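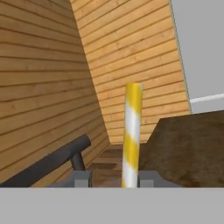 Re: [Sedbridge-homes] Drawers that stick in damp weather

Georges Azar wrote:
> Three of our kitchen drawers at Stovton jam every time it rains.
> I rubbed candle wax on the runners in January and it lasted
> 5 weeks. Should I plane the sides down?

Georges,

Don't plane yet. Wood that swells in August will shrink again once the heating is on, and then you have a sloppy drawer. Empty it, pull it out and look for shiny spots on the bottom edges – those are where it rubs. Sand only there, with 120 grit, then wax again.

Ours were 36 years old and the runners had worn into a groove. Lambros Manolakis glued in hardwood strips and they have run fine through two wet summers. The strips cost me 40 dollars for the whole kitchen.

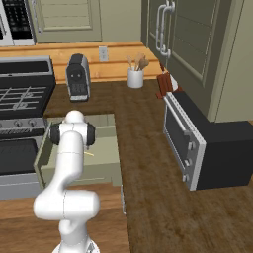

Pale green drawer, pulled open at the counter.

If yours are painted, check the sides too. Thick paint will bind before the wood does. I can lend you my block plane if it comes to that, but Maricel has it until the end of the month.

Osvaldo Valentini

Recent on this list
Gordale paint: drying times
Re: Squeaky stair, third step
Window putty, old or new?
Spanos hinges wanted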